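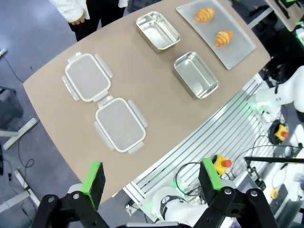 Itdale Community Fund Open House

The Itdale Community Fund opened its new building on Visser Street to the public on Tuesday. I went in the afternoon with two other people from our food shelf, which gets part of its budget from the fund every year.

The doors opened at 1 p.m. We signed in at the front desk and were given a one-page map. The fund has the whole ground floor and rents the upstairs to the Zunero tutoring program. Before the move it had two rooms over the hardware store, with no elevator.

A staff member took us through in a group of 10. The first stop was the intake office, where people ask for help with rent, heat or car repairs. There are now three desks with doors that close. Last year the office took 158 requests in February alone, its busiest month.

Next was the meeting room, which seats 50. Member nonprofits can book it free on weekdays and for a small cleaning fee on weekends. Bookings go through the front desk for now. An online calendar is planned, but there was no date for it. 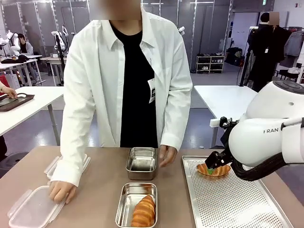

The grant talk was the part I came for. It ran 40 minutes and covered the changes to the small grants program. The top award is now $2,000, and the form is down to four pages. Equipment can be included if it is used directly with clients. Our group wants to replace the containers we use for portioning meals, so I asked if a clear plastic box with a clip-on lid would count, or a plain steel container. Both would. Staff time still does not, and neither does mileage.

Dronadico, the employer with the largest payroll giving campaign in the county, had a table in the lobby with pledge cards and a sign-up sheet for its fall work day. Two smaller employers shared the table next to it. Coffee was served until 3.

Parking is the weak point. The lot behind the building is small and was full when we got there, so we used the library lot and walked two blocks. The side entrance has a ramp and an automatic door.

Grant applications can be picked up at the front desk or requested by mail. The office is open 9 to 4 on weekdays and closes for an hour at noon.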